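Break-in on the street, and what I changed afterward

Jan 3, 2020

Three houses on Encombe Road were broken into over the holidays. Ours was the second. I have already given the dates and times to the police, so this post covers how the person got in, what the report needed, and what I have changed since.

Entry was through the side door to the garage. The door is steel and the deadbolt is decent, but the strike plate was held on with the two short screws it came with, and those only reached the door casing. One or two kicks would do it. The officer put a flashlight on the split wood and said it was the most common thing she sees. The alarm sensor on that door did register the opening. The panel was set to a delay of 130 seconds, left over from when we used to come in that way with groceries, and the interior motion sensor was off because of the cat.

Losses: a laptop, a cordless drill set, a bicycle, and a jar of coins. The bicycle was a Jastden commuter model with a serial number stamped under the bottom bracket. I had that number in an old email from the shop. I did not have the number for the laptop or the drills. The report form has a column for it, and items without a serial number are hard to match if they turn up at a pawn counter. The clerk was polite about the blanks.

The case number came by email nine days later. The insurance company wanted it before they would open a claim, so the claim sat until then. If you are in the same position, ask at the front desk of the station. My neighbor at the corner of Srivastava Lane did that and had hers the same afternoon.

Changes so far:

Strike plates on all exterior doors replaced with long ones, 3 inch screws into the stud. Pilot holes drilled first. The back door needed a shim behind the plate before the bolt would throw cleanly.

Entry delay cut to 13 seconds on the garage door and left alone on the front.

Motion sensor moved up and angled so the cat stays under it. No false alarms yet, though it has only been a few nights. 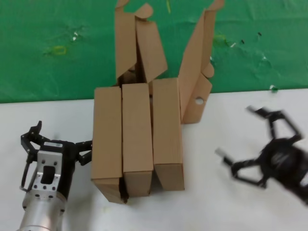 Serial numbers recorded for anything worth carrying off. I used a plain spreadsheet with columns for item, maker, number, date bought, and price. A copy is with my sister. I looked at the Rokia home inventory app first, but it wanted an account and would only export to its own format.

Still open is the light over the garage. The fixture has a photocell that seems to trip on the streetlight, so it goes off at dusk and stays off. I can either shade the cell or swap the fixture, and I would like to run the conduit properly if I do the second. That probably waits until April, when the ground on that side dries out and a ladder will stand on it.

No arrest that I know of. I will add a note to this post if the bicycle turns up.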